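Carkholm Round Table in Light Wood

From Kornis. Seats 2 comfortably. Top 700 mm across. Ships in one box.

I'll start with the bit I get the most mail about, the top. It's a light wood table with a pale yellow surface, and the yellow really is pale. If you've been looking at it on a phone and worrying it will come out like a school bus, it won't. In my kitchen it looks close to butter in the morning, and by suppertime under the lamp it's more of a cream. I have white plates and they look great on it. Dark ones do too, but you see every crumb between them (I'm a toast person, so this matters to me).

I wanted something small for the corner by the window where I eat breakfast and lunch most days. My old table was a rectangle from Nukow and I bruised the same hip on it for years! A round one just lets you walk past. I can get in and out of my chair without shoving anything, and when I have someone over we both fit, with our plates and a bottle of water and something to share in the middle. If you're after a table for a roast and all the trimmings, go up to the bigger Carkholm, which is 1,110 mm across and costs a good bit more.

Putting it together took me most of a pot of coffee. The legs go on with the bolts and the little key in the bag, and you'll want to leave all of them slightly slack until the last one is in, then go round again and tighten. I did the first one up hard and had to undo it. Do it upside down on a blanket. The feet have felt on them already, and there's a spare set taped under the top that I didn't find until April, so have a look for those before you throw out the wrapping.

Cleaning is a damp cloth and then a dry one. I use a drop of dish soap if there's been jam. Don't use the scrubby side of the sponge, and please put something under a hot pan — the finish is tough but it isn't stone. Mine has one faint ring on it from a mug I forgot about overnight, and I only see it when the sun's low.

If you like a stool with it, the Ndlovu ones slide right under and the seats are close enough in color that they look like they came together. I tried a darker chair first and sent it back. Cushions are up to you. I went without.

The item number is 531 if you're ordering by phone. Spare bolts and felt feet are free, just drop me a line and tell me which size table you have. Returns are fine as long as the top is wrapped the way it came, so hang on to the cardboard corners for a bit.

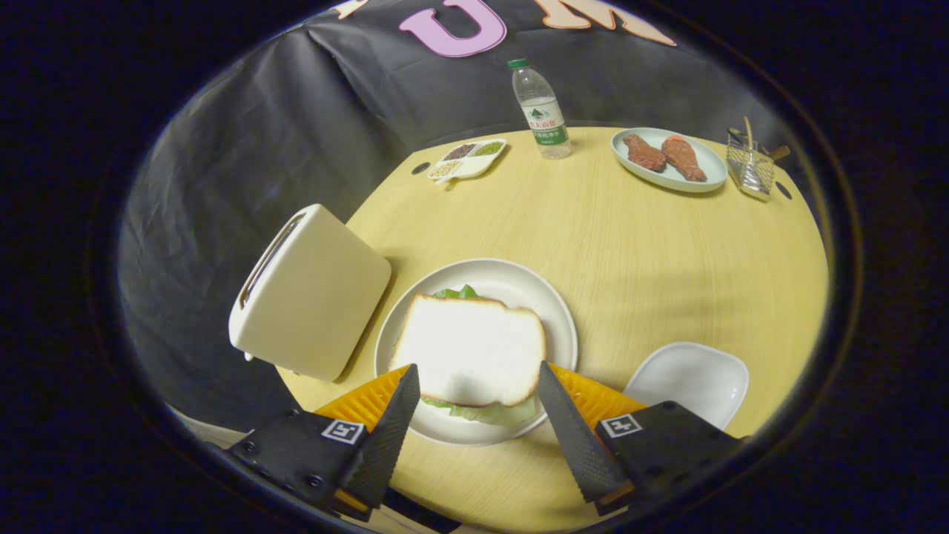 Sandwiches are most of what I eat at mine, and a regular dinner plate each leaves plenty of space for the salt, the butter and whatever else ends up out. I used to keep a tablecloth on the old table and I haven't bothered with one since I switched. If you want one anyway, get a round one with a short drop, because a long one bunches up in your lap when you pull your chair in.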